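Shared Tables Open to Residents at Former Pruvost Workshop

A new shared room for residents has opened in the former Pruvost workshop, after a summer of works by the neighbourhood association Plerneo. The room can be used free of charge by people who live in the district, for small meetings, homework, sewing, board games or a simple coffee between neighbours. It opened its doors in September and has already received more than 3,000 euros in small donations from the streets nearby.

The building was closed for a long time after the Pruvost family stopped their bookbinding business. The town bought the ground floor and agreed to lend it to Plerneo for six years. The association pays for heating and cleaning, and the town remains responsible for the roof and the front windows, which must still be repaired before the winter.

"People asked us for a place where they can sit down without buying something," said Inès Baudry, president of Plerneo. "In this part of the town we have two cafés and both close at six in the evening. After this hour, if you live in a small flat, you have no place to spread out your papers."

The works were done by the local company Binik, which took down an old partition and put in a new floor. The electricity was also made again completely. According to Hugo Deschamps, who followed the works for the association, the floor caused the biggest delay. Under the old boards the workers found a layer of damp sand, and it had to be removed by hand through the back door, because the front door was blocked by scaffolding during that time. 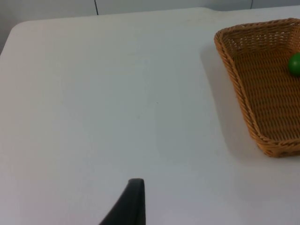
The furniture was chosen with the future users, in two evening meetings held before the summer. Many residents wanted big wooden tables like in a farm kitchen, but others said that such tables are heavy and difficult to clean after glue or paint. In the end the association decided for plain white tops with rounded corners, a wish of the parents who come with small children. On the table there is also a woven wicker basket with a thick braided rim, in a warm honey colour, and Ms Baudry said she would like the room to have more natural materials of this kind. The light grey of the walls was less discussed — it was accepted at the first meeting, with only one vote against.

The rules of the room are short. Users must wipe the table when they leave, put the chairs back and take their rubbish with them. Hot meals are not allowed for the moment, but cakes and cold food are permitted. Posters cannot be fixed on the walls, and a notice board will be placed in the entrance for announcements.

Groups of up to eight persons may come without booking if there is free space. Bigger groups must write their name in the register at the entrance, or ask by telephone in the morning. Aurélien Gilbert, who is in charge of the bookings, said that the late afternoon is the most requested time, especially by pupils from the secondary school. He asks adults who are free earlier in the day to come before four o'clock when it is possible.

Not all neighbours are satisfied. Margaux Leblanc, who lives on the first floor above the room, said she supports the project but she is worried about noise in the evening. "The ceiling is old and I can hear the chairs moving," she said. Plerneo has promised to put felt under the chair legs and to close the room at nine o'clock. A meeting with the inhabitants of the building will be held before the end of the year, and the closing time can be changed if the problem continues.

Several activities are already planned. Takeshi Tamura, a retired bookbinder who worked for the Pruvost family as a young man, will give an introduction to paper folding and simple binding. The sewing circle Tistach, which lost its former place last spring, will also use the room and is looking for new members. Beginners are welcome — they are asked only to bring their own scissors and a piece of fabric.

Registration for both activities can be made at the entrance of the room during the opening hours.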